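3 Material und Methoden

3.1 Probenmaterial

Untersucht wurden Plüschtiere mit kurzflorigem und langflorigem Oberstoff aus Polyester. Die Stücke stammten aus elf Haushalten in Culholm und waren dort vor der Entnahme in regelmäßigem Gebrauch. Aufgenommen wurden nur Stücke ohne Elektronik und ohne Granulatfüllung. Ergänzend stellte der Hersteller Clendudano ungebrauchte Meterware beider Florhöhen zur Verfügung, die als Referenz diente. Das Alter der gebrauchten Stücke beruht auf Angaben der Haushalte und wurde nicht unabhängig geprüft.
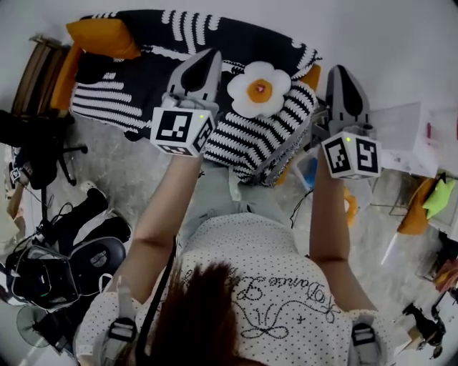 Die Stücke wurden einzeln in Papierbeutel verpackt und bis zur Messung bei Normalklima gelagert. Kunststoffbeutel schieden wegen der elektrostatischen Anhaftung loser Fasern aus. Florhöhe und Flordichte wurden an jeweils vier Stellen bestimmt, wobei Nähte und aufgesetzte Teile ausgespart blieben. Stark verfilzte Bereiche wurden gesondert protokolliert und gingen nicht in die Mittelwerte ein.

3.2 Einteilung nach Oberstoff

Die Zuordnung zu den Florklassen erfolgte visuell und wurde anschließend mit der Florhöhenmessung abgeglichen. In Klasse A fallen Stoffe mit samtartiger, kurzer Oberfläche, bei denen Licht und Strichrichtung den Farbeindruck leicht verändern. Klasse B umfasst Stoffe mit langem, flauschigem Flor. Der Farbton ging nicht in die Einteilung ein, wurde aber für die spätere Trennung der Fasern im Filtrat notiert. Einen blauen Plüsch mit samtiger Oberfläche gibt Abb. 1 wieder.

Abb. 1: Blaues Plüschtier, gebogen, in einer dunkel eingefassten Öffnung.
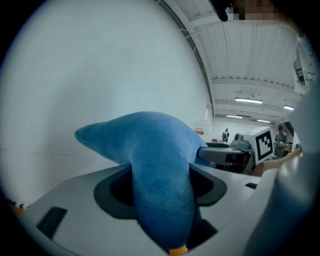
3.3 Waschversuch

Der Waschversuch folgte einem verkürzten Haushaltsprogramm ohne Vorwäsche. Als Waschmittel diente ein flüssiges Feinwaschmittel der Firma Kovács ohne Weichspüleranteil. Das Abwasser wurde vollständig aufgefangen und über eine Filterkaskade geführt, deren feinste Stufe eine Maschenweite von 100 µm aufwies. Die Filter wurden vor und nach dem Durchlauf bis zur Massenkonstanz getrocknet und gewogen. Zwischen zwei Proben lief ein Leerwaschgang, dessen Filtrat als Blindwert abgezogen wurde.

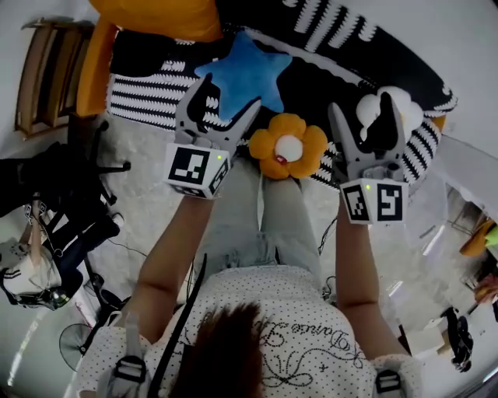 Die Faserlängen wurden mit der Auswertesoftware Dasent unter dem Auflichtmikroskop ermittelt. Je Filter wurden mehr als 200 Fasern vermessen; Faserbündel, die sich nicht ohne Bruch trennen ließen, blieben unberücksichtigt. Fasern abweichender Farbe wurden als Fremdeintrag gewertet. Bei ungefärbtem Plüsch ist diese Trennung nicht möglich, weshalb der Abrieb dort als Obergrenze zu lesen ist. Sämtliche Messungen wurden im Juli durchgeführt, die Wiederholungsmessungen an der Meterware im Oktober 2024. Abweichungen zwischen beiden Messreihen werden in Abschnitt 4 behandelt.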